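The **utensil crock** is an open container, kept near the stove or sink, in which cooking and eating tools stand upright until someone wants the one at the bottom. It is also called a spoon jar, or in the hill town of Zirau a *tarar*, after the neighboring village of Tarar, which denies all responsibility.

## History

Potters in Rarano were selling straight-sided jars by 1399, though the surviving accounts list them as pickle jars. The change of use seems to have come when the pickles ran out. An inventory from the Pretden almshouse records 83 spoons and one jar, an arrangement that must have made breakfast slow.

## Design

A good crock is heavy and a little shorter than feels right. Tall ones swallow teaspoons. Light ones fall over when a ladle leans the wrong way, as ladles do. Glazed ceramic is the usual choice, and drainage holes are favored by people who put things away wet.

## Arrangement

Two schools exist. Handle-down keeps the working end in view; handle-up keeps fingers off it. The Zirau household survey found 841 homes in the first camp out of 960 asked, and the remainder wished to discuss it further.

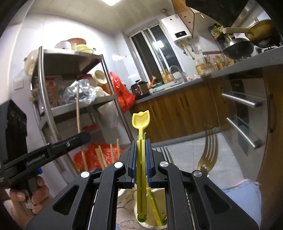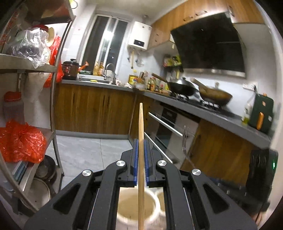

*Kitchen utensils held upright: a yellow plastic one with a slotted handle (first) and a light wooden chopstick (second).*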